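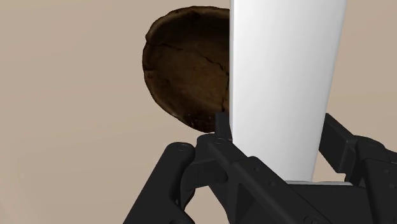 Figure 1. Brown bowl with a thick, uneven rim.

Print this page | E-mail this page

Fruit Storage and Fruit Waste in Shared Student Houses in Gumdale

Project report by Jummai Bako, Alfie Horrocks and Benedita Baptista
Project advisor: Kirsten Steinarsdóttir

Background

All three of us live in shared houses, and all three of us throw out fruit. We wanted to know how much fruit is wasted in houses like ours and whether the place where it is kept makes a difference. Most advice on food waste is written for families who shop once a week for everyone. In a shared house each person usually shops alone, and two people may buy the same bag of apples on the same evening without knowing it.

Our first plan was to cover all food. Kirsten told us this was too large for one term and asked us to pick one type. We picked fruit because it is easy to see when it has gone bad and it is normally bought in whole pieces that can be counted.

Method

We asked for households through the notice board in the student building and through a card in the window of Peixoto, the produce store at the bottom of the hill. We accepted 20 households. All were in Gumdale or on the Itcombe side of the river, and all had at least three people sharing one kitchen.

Each household kept a paper log on the refrigerator door for four weeks, starting in January. When a piece of fruit was thrown away, the person wrote down the type, where it had been kept, and the reason. The choices for the place were counter, bowl, refrigerator, cupboard, bedroom and other. A bunch of grapes or a box of berries counted as one item if most of it was thrown out. Peels and cores were not logged.

Horácio Coelho, who manages Peixoto, let us interview him twice about how the store keeps its own stock. He did not want to give us sales numbers, so we have none in this report. 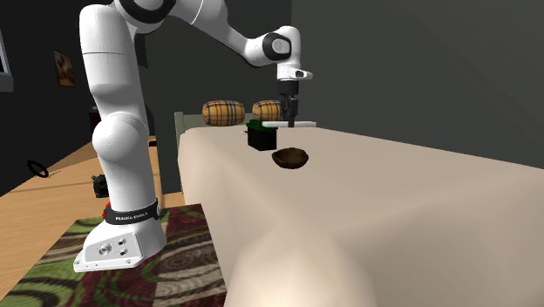

Reading time: 4 minutes

Results

The households logged 93 items thrown away. Bananas were the most common, followed by clementines and then apples. Pears came up less often than we had guessed. Mangoes and avocados were rare, and several people said they only bought those when they planned to eat them the same day.

More of the wasted fruit came from bowls than from any other place. We do not think this means bowls are bad for fruit. Most houses kept most of their fruit in a bowl, and we did not record how much was bought or eaten, so we cannot work out a rate. This is the biggest weakness in our project. A second log for fruit coming into the house would have fixed it, but the two houses that tried one for us gave it up within days.

The reasons were clearer. "Forgot it was there" was written more often than "went bad too fast." It was used most for fruit at the bottom of a deep bowl and fruit in the refrigerator drawer. People wrote things like "found under the oranges" and "thought it was Dan's." The second kind of note came up in houses where everyone's fruit was kept together. In houses where each person had a shelf, there was less confusion about whose fruit it was, but bananas still went brown.

Bedroom fruit was a small group. The people who kept it there did so to stop others from eating it.

Interview notes

Horácio said the store keeps bananas away from almost everything else. Bananas, apples and pears give off ethylene gas as they ripen, and this makes nearby fruit ripen faster. He also said customers often wash fruit when they get home and put it away damp, which helps mold grow. He washes his own right before eating it.

He sells clementines in net bags and thinks one bad one at the center can spoil the rest before anyone looks. He suggested taking them out of the net on the first day. Two of our households tried this in the last week of the log and liked it, but that is too little to base a result on.

Problems

One household lost its log sheet and filled in a new one from memory. We kept it in. Another spilled oil on theirs, and Alfie copied it out by hand. Some people used Sundix, a shopping list app, and sent us screenshots of their lists, but they were not in a form we could compare with the paper logs, so we left them out.

Suggestions for houses

Use a wide, shallow bowl in place of a deep one. Keep bananas on their own. Write a name on fruit that is not for sharing. Check the refrigerator drawer before going to the store.

If another group takes this up, we would suggest fewer households and a log of fruit bought as well as fruit thrown away. Blank log sheets are available from Jummai.

Print | E-mail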